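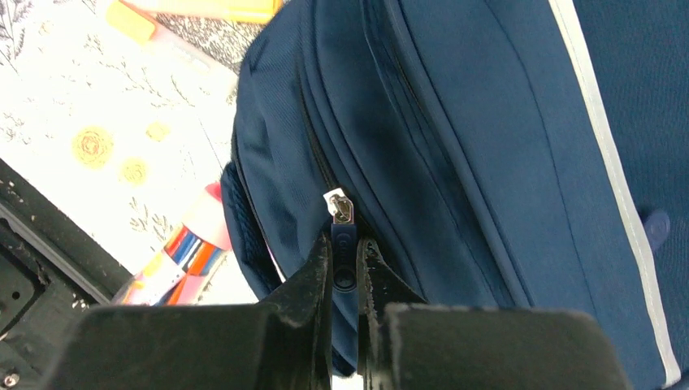 Does the zipper go all the way around, or does it stop at the seam? A reader in Grarnham asked that under the last gallery, and added that the answer decides whether a bag can be packed flat or has to be filled from the top. It depends on the bag, so for this page we went back to the navy one.

Navy fabric bag, on the printed cover with the plants and flowers. It is a big bag and takes up most of whatever it is put on. The slider is shiny metal with a long dark pull tab hanging from it.

The cloth has a fine weave with diagonal ribs in it. It creases softly when the bag is not full, mostly on the rounded part next to the zipper. We don't iron it. The creases drop out once there are clothes inside.

A raised flap runs beside the zipper line. Lint collects along there, and a dry toothbrush gets it out. Do this before packing, with the zipper closed, then open it and brush the teeth from the inside.

Notes on packing it

We have used this bag for 2 summers, mainly for the trip up to Skititby and back. Bedding goes in first, folded in thirds, then towels, then anything with a hard edge in the middle where it can't push against the cloth. Shoes travel separately.

Close the zipper in short pulls. Hold the cloth together ahead of the slider with one hand and move the tab with the other. If it stops, back it up an inch and look for a fold of lining before trying again – pulling harder only works the cloth further in.

A stiff zipper can be rubbed with plain candle wax. Run the slider back and forth nine times or so, wipe off the extra, and leave it open overnight. We tried the zipper stick from Godico as well and saw no difference, although it smells better.

Storage

Off season the bag is kept empty on the top shelf, folded in three with the zipper half open. Smaller bags can go inside it. Nothing heavy goes on top, as the fold lines get harder to shift over the winter.

The Nwachukwu repair counter in Grarnham replaces sliders while you wait, but they close at 2 in the afternoon. Take the whole bag, empty. They need to try the new slider on the teeth.

The next gallery will cover backpacks and the small pouches that go in them.

Last updated: June

This site uses cookies to remember your settings. By continuing to browse you accept their use.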